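# Sastement heated carrier, two seasons in

I have been taking in orphaned squirrels and opossums since 2009, first under somebody else's permit and then under my own. For most of that time my warm housing was a plastic pet carrier with half of it sitting on a drugstore heating pad. That works, but most of those pads shut themselves off, and you find out at 3 a.m. when you go to feed.

I bought the Sastement carrier in November and have now had it through a slow winter and the start of baby season, so this is a review from May 2023 with real use behind it.

## Heat

The heat plate covers one end of the floor only. Babies that get too warm can crawl to the other end, which I consider a basic requirement. The dial isn't marked in degrees. I set it with a separate thermometer under the fleece and put tape on the dial at 90, which suits my pinkies once they have some bedding over them. For older squirrels I turn it down until the thermometer stops climbing and leave it alone.

It holds steady in my laundry room. On the back porch it lagged on cold nights and I had to put a towel over the lid. The plate has no timer, so it stays on until you unplug it.
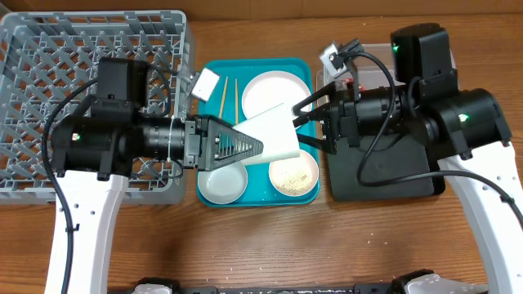 ## Cleaning

Opossums are messy and this is where I am hardest on equipment. The base has rounded corners, and a wet cloth gets into all of them. The lid vents are another matter. Formula dries in the slots and I end up using an old toothbrush. The plate lifts out, but the cord runs through a rubber plug that is stiff to push back in. Mine tore a little after the second month. It still seals.

## Latches and escapes

There are 2 latches on the lid. They hold against young squirrels. A juvenile opossum got its nose under the long side, where there is no latch, and lifted it enough to worry me. I now run a bungee cord over the top once they are eating solids - by then they should be moving to a cage anyway.

## Compared with the Cluvine

I borrowed a Cluvine box from another rehabber last spring. It has a proper thermostat and a readout on the front, and it is quieter to open. It also weighs a lot more, costs more, and won't fit on the seat of my car. If I had one spot in the house for intakes and never moved them, I would pick the Cluvine. I drive babies to the vet often enough that the Sastement suits me better.

## Would I buy it again

Yes, one more for the spring rush. I would like a latch on the long side and numbers on the dial. Spare plugs are sold separately, so order one with the carrier.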